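The quiet skill of handling clear film

There is a drawer in every workshop where the clear film is kept, and in most workshops it is the drawer people open last. I have visited the packing room at Stetura in March, and again in the autumn, to learn how they work with a material which you can hardly see.

Stetura makes covers and sleeves for old paper: letters, maps, stamps, pages which came loose from their books. The company occupies the upper floor of a former shoe store in Skeren. The smell of glue is still in the stairs. Inside it is very clean, and the windows stay closed even on a fine day, so that dust from the street does not come in.

The first thing I was taught is to look for edges. A clear sheet has no color of its own, and when it lies flat the eye goes directly through it. What remains is a small change of tone where the sheet ends. Beginners look at the middle and find nothing. The people who do this work every day lower the head a little, search for one straight line, and then follow it to the corner.

The second thing is the surface under the sheet. Stetura tried white tables, and they were too bright after three hours. Black showed each grain of dust, which was useful, but it made everyone tired. Now the room works on gray with a fine grain, like leather. On a smooth table the film sticks to it as if it was wet, and you must scratch at the corner with a nail. On the grain there is a little air below, and a fingertip can persuade it to come up.

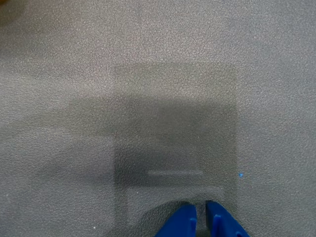 A clear square on gray: the grain of the surface shows through it, a little softer than beside it.

Light is the third matter, and here the opinions are divided. Some want a lamp from the side, very low, because then any line or scratch becomes bright. Others prefer to work in their own shadow. When the shadow falls over the sheet, they told me, a pale reflection stands out much better than in full light. I tried both ways and I was slow in both.

Picking up is done from one corner, never from the middle of a side. The sheet bends, the air goes in, and it lifts with a small sound. It is put down in the opposite order - first one edge, held straight, and then the rest is allowed to fall slowly. If it lies crooked you lift it again from the start. Pushing it across the table makes fine scratches, and these come back to you later as complaints.

The film itself arrives from Kurkora in packs with paper between the sheets. The paper is saved and used four or five times. Cheaper film exists, but it curls in winter when the heating is on, and a curled sheet will not close well over an old letter.

The largest job of this year was for the Kingi map collection: 1474 sleeves, all square, and almost seven weeks of work. I saw the last boxes before they left. From the side the stack looked slightly blue, and it was the only time I could see the film without searching for it.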